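Natircombe Reading Room: two people wanted, sorting and display (part time)

Posted by Guoqing Zeng

Quick one as we're behind already. We need two people to help sort, list and put out the Su collection, starting in May if at all possible. Paid, not voluntary. Details below, sorry for the rush, will tidy this page up when there's time.

What it is

The Su family left us their magazines, annuals, brochures and books when the shop in Clesovley shut. 1875 items on the list they gave us. Mostly Chinese, some English, a bit of everything else. Bound year volumes, loose issues, trade brochures, flyers, cards, the odd hardback. About half has been looked at, and even that half wants checking again. The rest is in boxes up the back stairs.

It all needs to go out on the tables and shelves in the front room so that people can come in, pick something up and read it. That's the job really. Paper, tables, stands, more paper.

What you'd be doing

Unpacking boxes and getting things flat. Checking each one against the list (title, year, condition). Putting like with like. Setting up the display tables, usually a couple of pieces stood up in a clear stand at the back and the rest laid flat in front where hands can reach them.

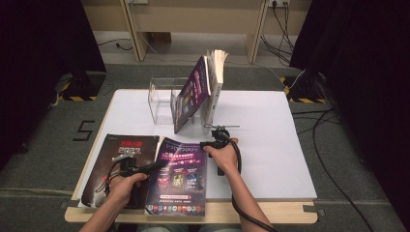 Brochures and a display stand on the white board, front table.

Then changing the tables over every few weeks. Same thing again with different stock. Covers facing out, years visible where there is one. Heavy books go in the stand first, thin ones after, otherwise they slide and you end up doing it twice. Overlapping is fine as long as the title shows.

Also: small repairs (loose covers, bent corners), writing labels, answering the door, putting things back where they came from at the end. People are good about it on the whole but they do wander off with things to the window seat.

Who we're after

Someone careful with paper. Someone who can read Chinese, simplified for prefrence but traditional would be useful too as there's a run of older stuff. Only one of the two needs to read it, so please don't be put off if you can't, just say so. No library background needed. Shinji Hirose will show you how the list works, takes an hour or so, it's a plain spreadsheet.

You'll be on your feet a fair bit and there is lifting. Boxes are not huge but books are books. Stairs too, no lift I'm afraid. If the stairs are a problem tell us and we'll bring the boxes down first, that's easily done.

Eyes for detail, please. Lots of these look alike. Year volumes in particular: the bound annual for 2023 is a dark softcover with a big red title, 环球人物, and it is marked 合订本 on the front, so it goes with the bound volumes and not with the single issues.

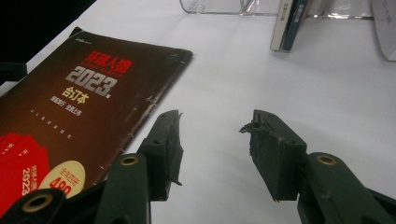

Cards and flyers get their own tray once they've been listed. If you find one tucked inside a book, note which book before you take it out. Stickers stay on, don't peel anything, even if it looks like it wants to come off. Some of the numbers on them match an old list from the shop and we've not worked through that yet.

Scuffs and worn edges are fine to go on the tables. Torn pages, set aside for Shinji.

Hours and pay

8 hours a week each, split over two mornings, start 9.30. Which mornings is up for discussion. It runs until the boxes are done, we think to the end of summer, might be longer. Flat fee of 700 a month, paid at the end of the month. Tea and coffee there, bring your own lunch if you're stopping on.

There's also 400 put by for materials (stands, sleeves, labels, card) and you'll have a say in how it's spent. More clear stands are top of my list.

Where

Natircombe Reading Room, front room, ground floor. Entrance is the side door on Falar Lane, the main one sticks. Bus stops at the end of the lane. Bikes can come in the hall.

How to apply

A few lines is plenty. Who you are, which mornings you can do, what you read, anything you've sorted or looked after before (shop, school, your gran's loft, all counts). No CV unless you've got one handy. Hand it in at the side door or use the contact form on this site and put SU COLLECTION at the top so it dosn't get lost with the room bookings.

We'll ask people in for a short chat and half an hour at one of the tables to see if you like it. You'll be paid for the half hour.

Questions to me or Shinji, mornings best.

Guoqing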